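Evaluation of the Festum Picking Kit for Small Teaching Workshops
Final project report, Department of Applied Engineering, Landulwood

1. Purpose of the project

The Festum kit is sold by Rocha as a ready-made package for schools and small firms wishing to automate simple handling work. It consists of a gripper, two cameras and a licence for the control software. The project was asked to establish whether the kit could be set up and used by students without previous training, and whether it merited purchase by the department.

The handling tasks were carried out on a felt-covered table. The main task concerned a lidded plastic tub and a small round object to be placed in it or taken out.
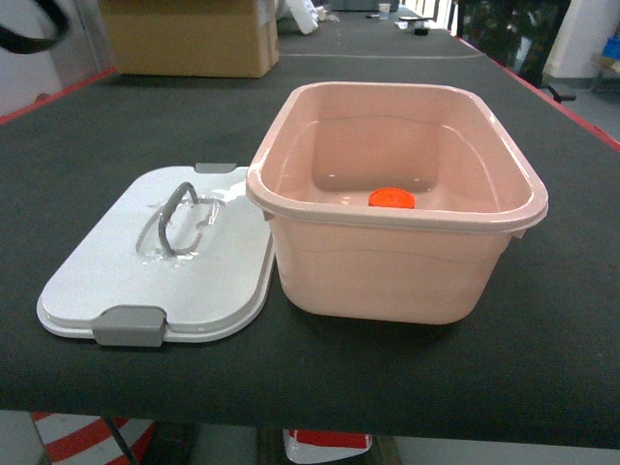

Chantal Lévesque

2. Method

The supplier's handbook was followed without changes. Setting up occupied 4 working sessions, of which the greater part was spent on matching the camera views to the movements of the arm. A total of 782 attempts were then recorded and sorted by task. An attempt was counted as complete only when the object had been released in the required position.

3. Results

Of the attempts recorded, 716 were complete. Most of the remaining attempts failed at the moment of closing the gripper, when the object had already shifted. Glossy plastic gave more trouble than matt surfaces, and the handbook offers little guidance on this point. Flat round parts were also tried. The wrist camera was of most use at close range, although a large part could fill much of its view.

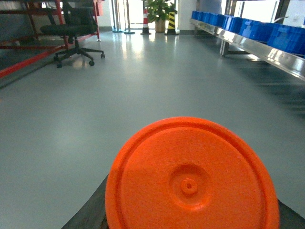

Rurkum, which was consulted on the draft, replied that the success rate was fair for a kit of this class, but that the report should give more weight to the yearly licence, as a school would still be paying for it long after the hardware had been learnt.

This remark has been accepted. The licence is therefore treated as a running cost in the table of expenses, where the total for the first year stands at 2604 euros. Spare finger pads are charged separately.

4. Recommendation

Purchase of one kit is recommended, subject to a written offer from Rocha covering the licence for the second year.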